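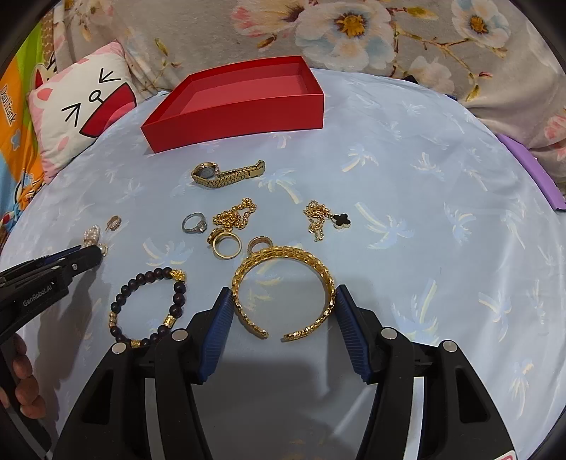
How many times do you have to put the same things away before a machine gets the idea?

Rollivis wanted 1,000 from each of us, and they paid at 800 and again at the end, so I can tell you what 1,000 feels like. It feels like your thumbs belong to someone else.

I did mine on the bed at Tilla's place (her sheets have palm trees on them, and I still see those palms when I close my eyes). Dump the jewelry, pick it up with the grippers, drop it in the red box, dump it again. The big cuff was easy. The chains I hated! You'd get one end up and the rest would slither off like it had an appointment.

By 8 at night I was talking to the pearls.

Then Gilmar Quintana called from the office. "You're too good now," he said. "Number 5 was great, you dropped the watch and went back for it. Can you do more like that?"

"You want me to drop things?"

"I want you to not know you're going to."

Well, try it. I stood there with the ring between the pads, the one with the clear stone, willing my hands to forget. Tilla leaned in the doorway eating cereal.

"That was my grandmother's," she said.

And I dropped it.

"Keep that one," said Gilmar, still on speaker.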